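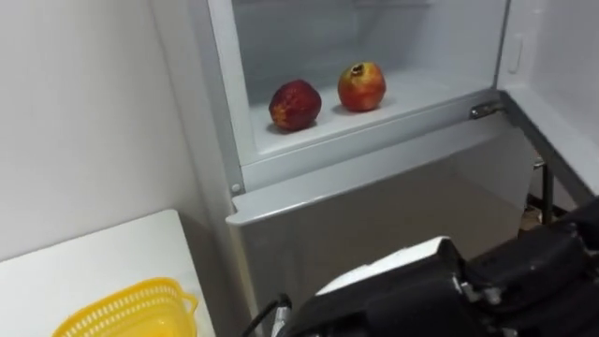

Flomska is a small school of home cooking and kitchen order in Nedport. We teach people how to buy, keep and use food at home, and we do it in a normal kitchen with normal equipment, the kind most of our students also have. Many cooking schools begin with knives. We begin with the refrigerator. In the first lesson we open the small upper compartment and talk about what belongs in it and how much air a fruit needs. Two pomegranates with a small gap between them, on a flat white floor, are enough for a good half hour of talking. One is deep, dark red, the other is brighter, with orange and yellow in the skin, and students always want to know which of them is the better one. The color of the skin does not tell you so much. Take the fruit in your hand and feel if it is heavy for its size.

How we started

The school began as an evening course in a rented room on Nakamura Street. The first group had nine students and one table, and the refrigerator was so full that the door had to be closed with the knee. From this problem came our first written lesson, "Empty It First", which we still give almost without changes. You take everything out, you wipe the walls and the floor, you put back only the things you can name. After two years we moved to our present rooms above the Nulama bakery, where we have a bigger kitchen, a pantry and a good window to the yard.

Until today 1191 students have finished one of our courses. Some of them came to learn cooking and some came only to learn where to put things. Both are welcome.

What we teach

The Basic Course has eight evenings. It goes from the refrigerator to the pantry, then to the stove, and at the end to the sink, which students like the least. In each evening we cook one dish from what is already in the kitchen, and we do not go to the shop before the lesson.

The Fruit and Vegetable Course is shorter, four evenings. We speak about what should be cold and what should stay on the counter. Pomegranates keep for a long time in the cold when they are whole. Opened, the seeds go in a closed box and should be eaten in a few days. Tomatoes and bananas we leave outside, and about potatoes we have a whole page in the handout, because people do very different things with them.

The Winter Course starts in December. It is for soups, preserved lemons and red cabbage, and for the heavy fruits of the season.

How we work

Groups are small and every student has a place at the table. We speak slowly and we write the important words on the board, as many of our students – and also most of us who teach – grew up with another language. Please ask again if something was not clear. You do not need to bring anything except an apron and a box with a lid, for taking food home.

Our recipe collection has 569 recipes at this moment. It stands in folders on the shelf near the door, and former students may come and copy from it on any open afternoon. New recipes are added only after we have cooked them in our own kitchen.

Visit us

You can come and see the kitchen before you decide. The door is open from three in the afternoon, and the entrance is on the side of the bakery, up the stairs. Places for the next Basic Course can be reserved at the school or by letter to Flomska, P.O. Box 909, Nedport.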